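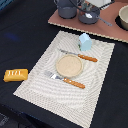

Plate and table knife on a woven placemat.

Unit 6: Connecting Small Generators to the Grid
Course notes, Energy Systems in Practice
Instructor: Ingeborg Brandes

Read these notes before the October session. They cover what happens between the day a customer decides to put in a generator and the day it is allowed to run. We will use the town of Manholm and its utility, Oltmanns, for all the worked cases in this unit.

6.1 Who has to agree

A small generator that runs in parallel with the grid needs two separate approvals. The local building office checks the structure and the wiring on the customer's side. The utility checks what the generator does to its own lines. The two offices do not share files in Manholm, so the customer or the installer sends the same drawings twice.

The interconnection agreement is a contract between the customer and the utility. It sets the maximum export, the protection settings and who pays for any upgrade. Students often mix this up with the net billing tariff. The tariff says what the exported energy is worth. The agreement says whether it may be exported at all.
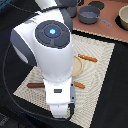
6.2 Screening

Most utilities sort applications with a short set of screens. If a project passes them all, it goes through without a detailed study. The usual screens look at:

Total generation on the line section compared with its load
Short-circuit contribution
Type of transformer connection
Phase balance on shared single-phase service
Certified inverter, yes or no

The first screen is the one that fails most often in our cases. As a feeder fills up, each new applicant is measured against everything already connected plus everything ahead in the queue. A project can fail on a feeder where the same project passed a year earlier.

Worked case A. The Cleltirholm feeder has 383 kW of generation connected on the line section in question. Minimum daytime load on that section is higher than this, but the gap is small. An applicant wants to add 30 kW. Calculate how much load the section needs at its daytime minimum for the total to stay below it, then say what changes if the applicant agrees to an export limit of 11 kW. Show the arithmetic and state which figure you used for load.

Use minimum daytime load for solar. Annual minimum load is often at night, when solar puts out nothing, and using it makes a feeder look fuller than it is. For a generator that runs at all hours — a small hydro unit, for instance — the annual minimum is the right one.
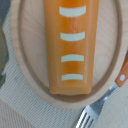
Who pays if a transformer has to be replaced?
Under the Oltmanns rules, the applicant whose project triggers the replacement pays for it, even if later applicants benefit from the extra capacity.

6.3 Cost sharing

That rule is simple to run but it has an odd effect. The first few projects on a feeder pay nothing, one project gets the whole bill, and the next several pay nothing again. Applicants who see a large bill tend to withdraw, and the bill passes to the next in line.

The Urnarier pilot tries another method. Each applicant pays a fixed fee of $4,000 into a feeder fund, and upgrades come out of the fund. The reading by Panagiotis Hoxha goes through the first round of the pilot. Pay attention to his section on timing, where he argues that the fund has to be built up before the feeder is full.

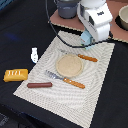

The weak point is the small applicant. A flat fee is a minor item for a warehouse roof and a serious one for a house. Hoxha suggests a fee per kilowatt with a floor. Come to class ready to argue for one or the other.

6.4 Inspection and permission to operate

After the building inspector signs off, the utility sets the meter and may ask for a witness test. In the test, the installer opens the AC disconnect and shows that the inverter stops. When supply is restored, the inverter must wait for its set delay before it reconnects.

The system may not run in parallel before written permission to operate arrives. A passed building inspection does not count as permission.

For next time
Finish worked case A.
Read Hoxha, first two sections.
Write one page on the cost-sharing question in 6.3.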